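Stusdale gripper slip fault

The Stusdale gripper slip fault, often shortened to the Stusdale slip, was a recurring failure in the Larnatberg series of hand-held grippers, in which the jaw reported a firm hold on a bottle while its grip was still loosening. It was first written up in August 2024 by the team at Stusdale, a small manipulation workshop, and it has become a favourite teaching case among people who build robot hands. For a fault that mostly ended in spilled juice, it has taught the field a remarkable amount.

Background

Larnatberg grippers are carried by a person, who works the jaw while performing an everyday chore. The recorded movements are later used to train a robot arm to do the same job. Square printed markers on a cube let the software work out where each gripper is and how it is tilted. Stusdale used the tools for kitchen and office tasks, with drink bottles as the main test objects. Bottles are wonderful things to learn from: they are cheap, they come in many shapes, and a full one behaves nothing like a half-empty one.

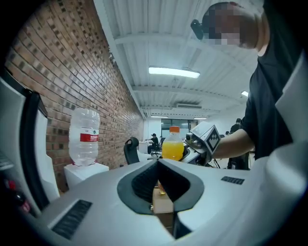 Érica Pacheco has argued that the bottles were blamed for far too long, and that anyone who had held the tool for a whole afternoon could feel the jaw giving way before the log showed a thing. Her view was a minority one at the time. Most early reports put the drops down to tired hands or a poor approach angle.

The fault

The trouble lay in the way jaw position was turned into a grip reading. Once the fingers stopped closing, the software marked the object as held and ignored any movement smaller than a set limit. A smooth plastic bottle could creep downward under its own weight, opening the fingers a little at a time, and no single step was large enough to count. In a run of 1000 lifts the workshop logged 302 cases of creep. Most were harmless and the bottle reached its shelf anyway.

The real damage showed up later. A robot arm trained on the recordings learned the loose grip as well as the motion, and it repeated the mistake at full speed. In one trial at the Lacerda test room, an arm let go of a bottle on the way to a shelf and kept travelling with its fingers closed on nothing, quite sure the job was going well. The arm was behind a guard and no one was hurt. Trials were halted the same day.

Fridge loading turned out to be the best way to bring the fault on. It asks for a long reach, a change of wrist angle and a careful release past the edge of a rack, and each of those adds a small sideways load to the jaw.
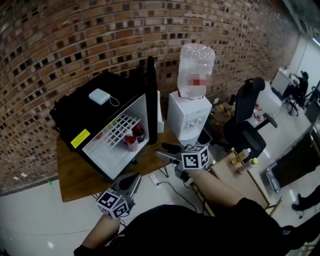 Two-handed work made matters worse, as the log kept one grip state for the pair and a good hold on one side could hide a weak one on the other.

Correction

The fix, released in September, was delightfully simple. The software now adds up small finger movements over the whole lift and raises a warning once the total passes the limit. Each gripper also keeps its own grip state. Stusdale repeated the fridge task 200 times with the new version and recorded 2 drops, both flagged before the bottle left the jaw. Older recordings were checked again with the same method, and those showing creep were pulled from the training set.

Related faults

A similar problem, known as Grudham drift, affects fixed arms with worn finger pads. It has a different cause, but the running total catches it too.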